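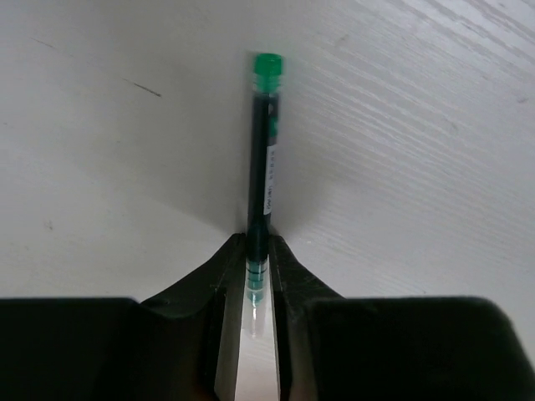

Green cap, dark barrel.

I've gone back to writing letters, and I'm having the best time! It started in October with one page to my aunt in Warnton, and now I've got 23 envelopes in a shoebox, all answers (she sends me recipes and complains about her neighbor's geese).

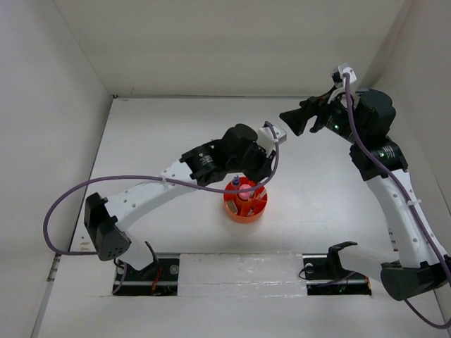
White walls, black-and-white arms.

The trick for me was keeping it short. One side of the paper, no drafts, cross things out if you have to. I bought a pad of 300 sheets and I'm already worried about running low - a lovely problem to have. 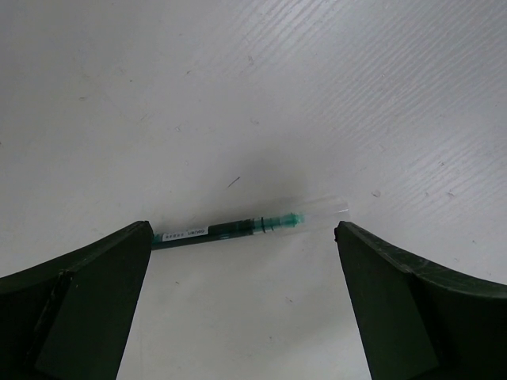 Photo: Ostutura

Next up is learning to fold my own envelopes out of old maps. My first 7 came out crooked and I mailed them anyway.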